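작업 노트 / 3월, 오후 네 시 조금 넘어서

오늘은 하루 종일 먼지 이야기다. 쓰다 보면 또 길어질 것 같은데, 지난번에 짧게 적어 두었다가 나중에 내가 쓴 글을 내가 못 알아본 적이 있어서 이번에는 그냥 생각나는 대로 다 적어 두기로 한다. 읽는 분들은 차 한 잔 옆에 두고 천천히 읽어 주시길.

지난달부터 공방 안쪽 작업실에서 구운 유약 시편 표면에 작은 점이 자꾸 생겼다. 처음에는 유약 배합이 문제인 줄 알고 Queiroz에서 받은 장석을 의심했다. 미안하게도 한참을 의심했다. 그래서 새 봉지를 뜯어 다시 체에 거르고, 물도 바꾸고, 붓도 전부 새로 빨아서 말렸는데도 점은 그대로였다. 이번 달에 구운 시편이 모두 84장인데 그중 17장에 점이 있었고, 신기하게도 점이 있는 것은 거의 다 창가 선반에서 말린 것들이었다. 안쪽 선반에서 말린 것은 말끔했다. 그걸 왜 이제야 봤는지 모르겠다. 시편 뒷면에 선반 번호를 꼬박꼬박 적어 놓고도 정작 그 번호로 묶어 볼 생각을 안 했다.

오전에는 창가 선반과 안쪽 선반에 끈적한 유리판을 하나씩 놓고 점심때까지 두었다. 확대경으로 보니 창가 쪽에는 섬유 부스러기 같은 것이 꽤 붙어 있었고 가루도 보였다. 안쪽 유리판은 훨씬 깨끗했다. 창문은 겨울 내내 닫혀 있었으니 바깥 먼지는 아닐 테고, 내 생각에는 선반 위쪽 환기구가 수상하다. 환기구 덮개를 열어 보니 필터가 회색 담요처럼 되어 있었다. 마지막으로 갈아 끼운 기록을 찾아보려고 노트를 앞으로 한참 넘겼는데 작년 가을에 "곧 교체할 것"이라고 적은 메모만 나왔다. 내 글씨다. 할 말이 없다.

필터는 Irnira 것으로 주문했다. 예전에 쓰던 Brarkari 제품은 틀이 조금 커서 억지로 밀어 넣으면 모서리가 접히고, 그 틈으로 바람이 그냥 새어 나온다. 접힌 자리에 테이프를 붙여 쓴 적도 있지만 열이 오르면 금방 떨어진다. 새 필터가 오기 전까지는 창가 선반에서 말리지 말 것. 꼭 써야 하면 시편 위에 종이 상자를 씌우되, 상자 안쪽을 젖은 천으로 한 번 닦고 쓸 것. 마른 상자는 제 먼지를 떨어뜨린다.

가마 쪽 기록도 적어 둔다. 어제 소성은 1,000도에서 한 번 오래 머물렀다가 천천히 내렸다. 안쪽 선반에서 말린 것만 넣었고, 꺼내 보니 푸른 유약은 아주 곱게 녹았다. 흰 유약은 가장자리가 조금 말렸는데 이건 먼지와 상관없이 두껍게 발라서 그런 듯하다. 다음에는 물을 조금 더 타서 두 번 나누어 바를 것. Prenura 시리즈로 부르는 재유약은 아직 넣지 않았다. 재를 체에 치는 일이 워낙 가루가 날려서, 환기구를 고치기 전에 하면 오늘 알아낸 것이 전부 헷갈리게 된다. 마음은 급하지만 참기로 했다. 작년 겨울에 태운 감나무 재가 아직 통에 반쯤 남아 있고, 색이 참 따뜻하게 나오는 재라서 아껴 쓰고 싶다.

그리고 다들 부탁드리고 싶은 것 하나. 마른 빗자루로 바닥을 쓰는 일은 당분간 그만두면 좋겠다. 나도 저녁마다 습관처럼 쓸었는데, 쓸고 나서 햇빛이 드는 쪽을 보면 가루가 한참 떠 있다. 젖은 걸레로 닦고, 걸레는 물통에서 바로 헹구고, 그 물은 개수대 말고 침전통에 부어 주시길. 침전통이 차면 위의 맑은 물만 떠내고 아래 앙금은 말려서 따로 모은다.

필터값은 장부에 적어 두었고, 배송비 2,000원은 따로 붙었다. 필터가 오면 양쪽 선반에 유리판을 다시 하나씩 놓고 오늘과 같은 시간만큼 두어 비교할 것. 오늘 쓴 유리판 두 장은 뚜껑 있는 접시에 넣어 서랍 맨 아래 칸에 두었으니 버리지 말아 주세요. 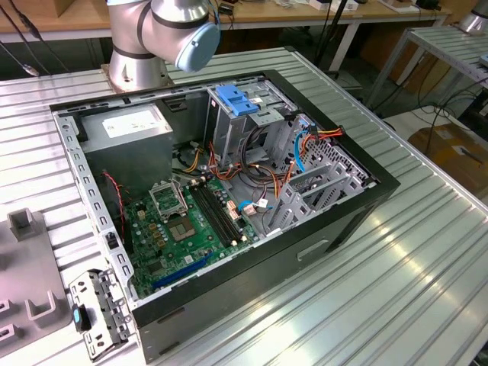 먼지는 유약에만 앉는 것이 아니라서 청소 순서도 이참에 정해 둔다. 높은 곳에서 낮은 곳으로, 선반과 환기구를 먼저 닦고 작업대는 그다음, 바닥은 맨 나중이다. 옆판을 떼고 눕혀 놓은 컴퓨터 본체처럼 속이 위로 열려 있는 물건이 있으면 그 근처에서는 가루 만지는 일을 하지 말 것. 메인보드 가운데 CPU 소켓이 비어 금빛 접점이 드러난 상태라면 더 조심해야 하고, 걸레질도 멀찍이서 물기를 꼭 짜서 한다. 체와 붓은 닦은 뒤에 안쪽 선반 둘째 칸에 엎어 둔다. 내일은 환기구 안쪽 벽을 닦고, 흰 유약에 물을 더 탄 것을 시편 몇 장에 발라 볼 생각이다.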